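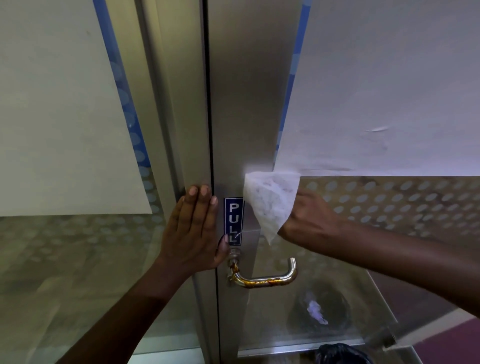
Section 6. Open day at Ultusthorpe: door wiping demo

1. Wipe the metal by hand first, above the PULL sign. The Kisex arm copies that stroke.
2. Set travel to 300 mm.
3. Start the run at 14 passes.

Note: Dumitrescu claims 1000 doors between services. We have yet to see a log.

Caution: Stay off the handle. Stains there will not shift, whatever the brochure says.

2 comments 0 shares

Related
Javwood gripper set-up
Visitor barriers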